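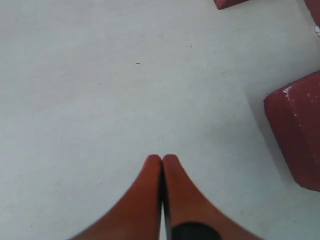

The technician who looks after the block cell at Sernden says the first thing to settle each morning is where closed is. Everything the gripper reports about width is measured from that point, and if the point has moved, every other number has moved with it.

"People want to start with the arm," the technician says. "The arm holds its calibration for months. The fingers are a soft part on a hard drive, and they get closed on things all day."

The cell is a single bench-mounted arm with a two-finger gripper and a small camera at the wrist. It picks painted blocks from a flat table and sets them down again, and it has done so on most working days since the bench was moved over from the old Mollo building. The gripper drive is a Fadska unit. The fingers are moulded in-house in a tool cut by Sikora, a shop two streets away.

The closing check takes a few minutes. The fingers are driven together at low current with nothing between them, and the encoder value is read once the tips have met. The stored value for this pair is 263 counts. The technician accepts a small difference either side and writes it down whether or not it has changed.

"If it reads low, the tips are squashing or they've worn. If it reads high, there's something stuck to a pad, or a screw has backed out and the finger is sitting crooked. You look before you touch the number. I have seen people zero out a loose screw."

The look is done through the wrist camera as well as by eye. The tips should meet at the same height, and the line between the fingers should run straight down from where they touch. A gap that opens to one side means one finger has been seated with a twist. The usual cause is grit under the mounting face, and the cure is to take the finger off, wipe both faces with a dry cloth and put it back.

Screws go in by hand first, then with the torque driver, alternating sides. The technician does not use threadlocker on the fingers, having once spent an afternoon drilling out a screw that had been glued in by a previous shift.

Asked how long a pair lasts, the technician gives two figures. The log calls for an inspection at 2000 cycles and replacement at 3000. In practice the second figure is treated as a limit and the first as the point where a spare pair should be on the shelf.

"They don't snap. They go soft at the tip. The grip still closes, the drive still says it has hold of something, and the block turns a few degrees on the way up. You see it in the placing, never in the picking."

Grip force is set at 40 per cent of the drive's range. It was higher at first. Lowering it reduced the marking on the blocks, though it did not end it. Paint still comes away at the corners, and the flakes end up on the table. The table is wiped with a damp microfibre cloth at the start of a run and again at midday, and allowed to dry before anything is put back on it. Solvent is kept away from it, as one cleaner left a shiny patch that the camera read as an edge.

"A flake is nothing to the arm. It's something to the vision. A pale one on a pale table is usually ignored, but the same flake on top of a red block can pull the estimated centre over."

Blocks with worn corners stay in use. The technician argued for this against a proposal to repaint the set every October, on the grounds that a system tuned on fresh paint would have to be retuned once the paint had aged. The colour threshold was widened instead, and the exposure was locked so that the overhead lights could not shift it.

The camera itself needs little. The lens is cleaned with a blower and, when that fails, with lens tissue. The bracket has a witness mark in white paint across the joint. If the two halves of the mark no longer line up, the cell is stopped and the hand-eye calibration is run again, a job of one hour if the target is clean. Focus is set for the table. The near end of the fingers is a little soft in the picture as a result, and the technician has left it that way.

The cable is another matter. It runs back along the wrist with a service loop, and the loop has been too short twice. Both times the fault showed up as dropped frames at one particular wrist angle, and both times the software was blamed first.

"Turn the wrist to each end by hand, with the power off, and watch the cable. Do that before you open a laptop."

The next change planned is a second closing check at the end of the day, with its value logged beside the morning one. The technician expects it to show the tips recovering overnight, and would like to have that on paper before ordering the next batch of fingers in a harder grade.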